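Gifty Sowah had the kettle on before I'd got my boots off, and she was already halfway through a story about a tenant who kept a goat. I'd come out to Vallgate to ask her about letters, the paper kind, because she's been writing them for most of her life and I can barely manage a birthday card.

She started at school, with a pen pal in Portugal named Amândio Paiva. They were matched up by a teacher and both of them were nine. "I wrote him a page and a half about my bike," she told me. "He wrote back about his grandmother's teeth. I thought, well, he's won that round." They've been at it ever since, and they've met in person exactly twice!

I asked what on earth you find to say to somebody for that long. She laughed at me, quite kindly.

"You're thinking about news. News is the dull bit. If I've had my hip done he'll get a line on it, and then I'll go on for two pages about the magpie that's been terrorising the postie. He tells me what he had for lunch and what was wrong with it."

Amândio joined us by phone for a while (it was late evening at his end, and you could hear someone washing up behind him). His English is lovely and he says he owes a fair bit of it to her spelling. "I put the u in colour and my teacher took off marks," he said. "I didn't change it. I had a friend to be loyal to."

They've never fallen out, though there was a gap in their thirties when neither of them wrote for ages. She'd moved house, he'd got married, and each decided the other had lost interest. It was Amândio who cracked first, with a postcard of a harbour and four words on the back: "Are you still there?" She kept that one on the fridge until the sun bleached it.

The letters live in old Birier biscuit tins along the hallway, hers on the top shelf in copies and his underneath. Yes, she keeps copies. She started doing it on carbon paper and now she just photographs each page before it goes in the envelope. A few winters ago she sat down and numbered the lot, and at last count she had 1486 of his and 1578 of hers. "So I'm ahead," she said. Amândio made a noise down the phone.
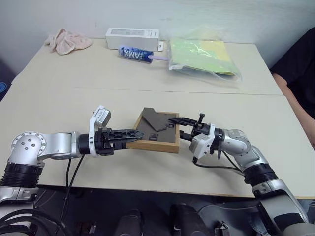

The table, with a small wooden tray near the front edge.

I wanted to know about the practical side, as I'm the sort of person who thinks a new pen will fix things. Gifty uses a Broreck fountain pen with a chewed cap and whatever paper's on special. She likes to write in the morning before anyone rings, and she won't start a letter she can't finish in one go. Amândio is the opposite. His take him a week, in different inks, and he argues with himself in the margins.

"You can tell where he's stopped for dinner," Gifty said. "The handwriting gets rounder afterwards."

"That is the wine," said Amândio.

Before I left I asked if she'd help me start one, and she handed me a sheet and told me to write to my brother in Arain about the drive over. I got as far as the roadworks and she said that would do for a first go, she'd find me a stamp.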